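Painemal Residents' Group
Minutes of the July meeting, held at the Ratard workshop

1. Welcome and apologies
The meeting opened in the workshop at 15 minutes past the hour. Three apologies were received. The minutes of the last meeting were agreed with one correction: the hall deposit is £45.

2. Visit to the Prillance open day
Members had been invited to see the household robotics work on Wednesday. The host gave a short talk on the Rorero project, which deals with household jobs such as folding and putting away linen. The group then moved to the large table with the green sheet on it, where the hand-held grippers were in use.
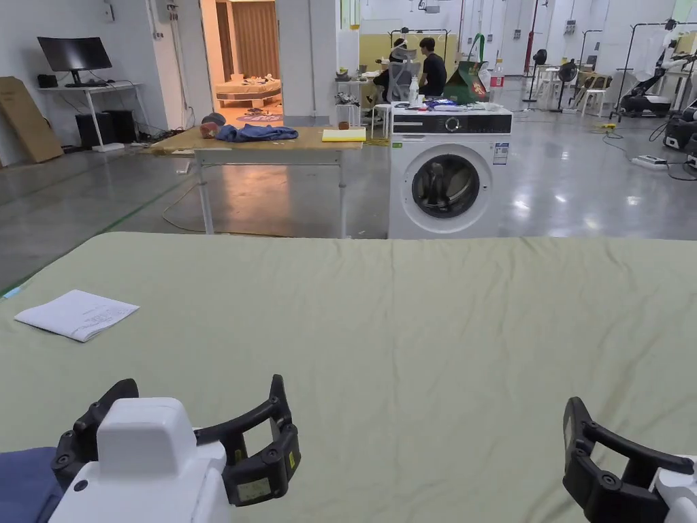
Will the robots be working in people's homes soon?
The host said there was no date for this. The work is still at the trial stage and any home visits would be arranged separately, with written consent.

Members asked about noise, cost and what happens if the power fails. The host said the present arm costs too much for home use and that a price could not be given. On power, the arm stops where it is and has to be restarted by hand. Two members felt the talk was too technical. Others would have liked longer at the table.

The second part of the demonstration dealt with small pieces of cloth. It was explained that a flat white cloth is one of the easier items to begin with and that fitted sheets are left until much later.

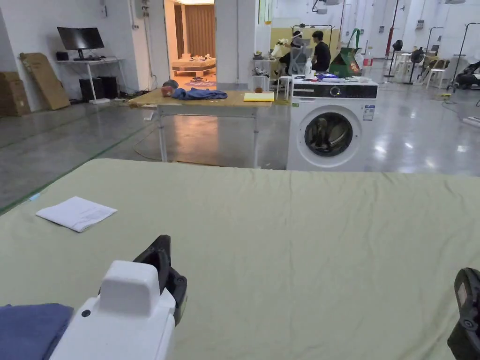

Minutes Secretary

It was asked whether members could try the grippers themselves. The host agreed to offer this at the next open day, in groups of up to 15.

3. Follow-up
Agreed to write and thank the host. Agreed to ask for a shorter talk and a large-print handout next time. Places for a second visit to be limited to 30, booked through the newsletter.

4. Coach
The quote for the coach is £700 for the full day. This was thought high. A second quote to be obtained before anything is booked.

5. Any other business
The side gate at Painemal is still sticking. Reported again to the landlord.

Next meeting in the usual room, same time.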